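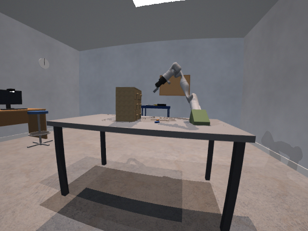 10 Mar 2026

In by eight. Coffee machine on the second floor still has the paper sign on it, so tea.

The overnight batch was finished when I sat down. 1,048 episodes of the drawer task, and the summary page said all good, no errors, no timeouts. I nearly just passed it along to Ehsan. I opened a few of the logs first because the file sizes looked a bit uneven, and that's how the day went.

In 36 of them the arm had gone through the corner of the cabinet. The wrist passes into the side of it on the way down, comes out again, carries on and scores the episode as a success. No contact reported at all. The physics log has a flat zero for force the whole way through, where there ought to be a spike big enough to stop the run.

Parvaneh came over and we stepped through one together at quarter speed. She thought it was the gripper mesh at first, as we'd had trouble with the fingers in October. I thought it was the time step. We were both wrong, or at least both wrong about the main thing. When I turned on the collision shapes, the box around the cabinet was narrower than the cabinet you see. Somebody rescaled the visual model and the collision model stayed at the old size. So there is a strip down the side that looks like solid cabinet and to the simulator is air.

Checked the history. It was me. The change went in with the new textures, with a note in my own words saying "cosmetic only." Felt sick for a minute or two, then went and told Frøydis before lunch so I wouldn't spend lunch thinking about it. She was fair about it. She asked which policies had been trained on that version, and I didn't have an answer ready, which bothered me more than the bug did.

The answer, once I'd dug it out, is two. One is only a test of Saeed's and doesn't matter. The other is the one that went to Vestent for their bench, and that one matters a good deal. It has learned that cutting the corner is the quick way in. On a real cabinet that's a wrist joint going into the side of a piece of furniture at whatever speed it likes.

Phoned Ardalan at Vestent right after. He'd loaded it but only run it with the speed held down and his hand on the stop. He said it had "leaned on the cabinet" twice and he had put it down to his own calibration. Nothing broken, nobody near it. He has gone back to the older policy and put a tag on the new one so no one on the late shift starts it up. I asked him to send the joint currents from those two runs and he said he would tonight.

Wrote up the safety report after that. The form wants a category and none of them fit - the closest is "near miss, equipment," so I used that. Under cause I put the plain version, that I changed one model and didn't change the other, and that the review didn't catch it. Ehsan did the review and he told me to leave his name in. Good of him.

The fix took about ten minutes. Tied the two scales to the same value and reran 200 episodes with the cabinet shifted to different spots on the table. Six failed, all of them properly, with the arm hitting the side and the run stopping. Never been so pleased to see failures. Parvaneh is adding a check that compares the two shapes for every object in the library and refuses to start if they don't agree. She tried an early version of it before she left and it flagged the stool too. The arm can't reach the stool, so no harm there, but it makes me wonder what else has been sitting in that folder.

Frøydis wants the whole drawer set thrown out and run again from the start. I'd have kept the good episodes, but I can see her point. If the edge was wrong for some then it was wrong for all of them, even the ones that never went near it. The rerun is booked on the cluster from tonight.

Home late. Rice and the last of the lentils. It had started to snow again and the bus was slow along the hill. Need to remember to ring Mum about the dentist, and to take my other boots in to get the heel done.

Ardalan's file came through while I was washing up. Opened it on my phone, couldn't read the plots at that size, closed it. First thing tomorrow.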